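Contents Previous Next Glossary Index

Chapter 9
Contrast at the Work Surface

9.1 Scope of the chapter

The preceding chapters treated the lamp, the fixture, and the room as a whole. This chapter is concerned with a much smaller area: the surface on which a task is done and the surfaces that border it. Most complaints about lighting in workrooms concern this area, and many of them are made in rooms where the measured light level meets the design value.

Two quantities must be kept apart. Illuminance is the amount of light that falls on a surface, measured in lux. Luminance is the amount of light that leaves the surface in the direction of the viewer, measured in candelas per square meter. A meter laid flat on a desk reads the first. The eye responds to the second. The two are linked by the reflectance of the surface, the share of the arriving light that is sent back into the room.

For a matte surface the link is simple. Luminance equals illuminance multiplied by reflectance, divided by pi. A sheet of white paper and a sheet of charcoal card placed side by side under the same lamp receive the same illuminance, but the luminance of the paper may be many times that of the card. Changing the lamp will not change the ratio between them if the color of the light stays the same and both sheets are evenly lit. Only a change in one of the surfaces will do so.

The formula does not hold for glossy surfaces. A polished surface sends part of the light off in one main direction, and its luminance depends on where the viewer stands.

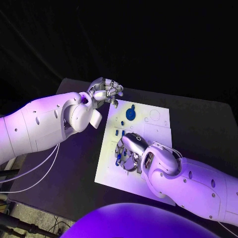
9.2 Task, surround, and background

The field of view at a workplace is divided into zones. The task is the object or area that must be seen in detail. The immediate surround is the strip of surface next to it. The background is everything farther out, including walls, floor, and any window.

The zones are judged by their luminance ratios. In this book a ratio of no more than 3 to 1 between task and immediate surround is taken as the normal target for long periods of reading or fine work. Larger ratios are accepted for short tasks and for work in which the edge of the object matters more than the marks on it. Sorting, laying out, and checking for missing pieces are of the latter type. A pale object on a dark surface has an outline that is easy to find, and the high ratio is then of use. 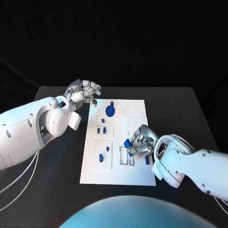

Figure 9.2 White board on a dark gray tabletop.

A high ratio has a cost. The eye adapts to an average of what it sees, weighted toward the center of the field. When the gaze moves repeatedly between a light task and a dark surround, the adaptation level shifts each time. The shifts are small and fast, but over a full shift of work they are reported as tiredness. The effect is greater in older workers and in those who wear lenses that scatter light.

The background has a weaker effect than the immediate surround, though a very dark one makes any bright area nearer the viewer more prominent. Dark walls also return little light to the room, so that shadows under the hands and tools are deeper than they would be in a room with pale walls.

9.3 The Helidard survey

The figures in this section come from a survey of the drafting and assembly rooms at Helidard, carried out in October 2018 by the firm of Ovitz and Parry. Readings were taken at bench height with the daylight blinds closed. The mean illuminance over the benches was 292 lux. The lowest reading, at a corner bench behind a storage rack, was 43 lux.

The benches had been refinished during the previous March with Clukar, a matte dark coating chosen for its resistance to solvents. The light level on the benches was hardly altered by this work, apart from a small loss of light reflected upward to the ceiling and back. The number of complaints rose sharply all the same. The staff described the rooms as "dim," and the first proposal put forward was to add more fixtures.

The survey team advised against it. Added fixtures would have raised the luminance of the white work sheets and of the benches in the same proportion, leaving the ratio as it was. The team proposed medium gray mats for the reading positions and left the dark finish in place where parts were laid out.
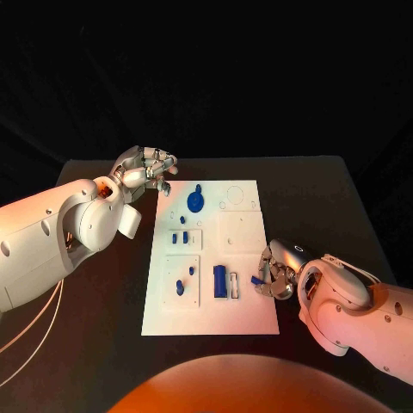

Shafiq Biswas objects that the ratio is given too much weight in cases of this kind. In his view the corner bench should have been treated first, and the complaints should then have been collected again before any mats were bought. He points out that a room with such uneven light will be called dim whatever the finish of its benches, and that the survey cannot separate the two causes.

The objection is a fair one. The mats and a local fixture for the corner bench were installed together, and the later drop in complaints cannot be assigned to either. Section 9.6 sets out a survey method in which changes are made one at a time.

9.4 Color of the light

Reflectance is usually quoted for white light. Under strongly tinted light the quoted value may be wrong. A red card that reflects little under a blue lamp will look nearly black, while a neutral gray keeps close to its usual value under either. Neutral finishes are therefore preferred for reference surfaces, and readings taken under tinted light should be labeled as such.

Tinted light also affects the judgment of white. A viewer who has been in the room for some minutes will still call a white surface white, although a photograph may record it as pink or violet. Such a photograph should not be used to estimate reflectance unless a gray card of known value was placed beside the surface. 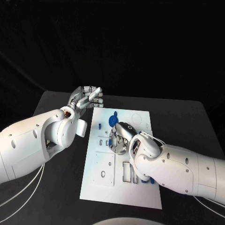

Why is a white surface not simply replaced by a gray one when the ratio is too high?

The marks on the surface must also be seen. Black print on white has a higher contrast than black print on gray, and darkening the sheet reduces the contrast of the print along with the contrast at the edge. It is generally better to lighten the surround and leave the task as it is.

9.5 Measuring reflectance on site

A working value can be found with an illuminance meter alone. The meter is first placed on the surface, facing up, and the reading is noted. It is then turned to face the surface and drawn back slowly until the reading becomes steady. The second reading divided by the first gives the reflectance. The surface must be matte and larger than the area the meter can see, and the shadow of the meter must not fall on that area. The person holding the meter should wear dark clothing and stand to one side.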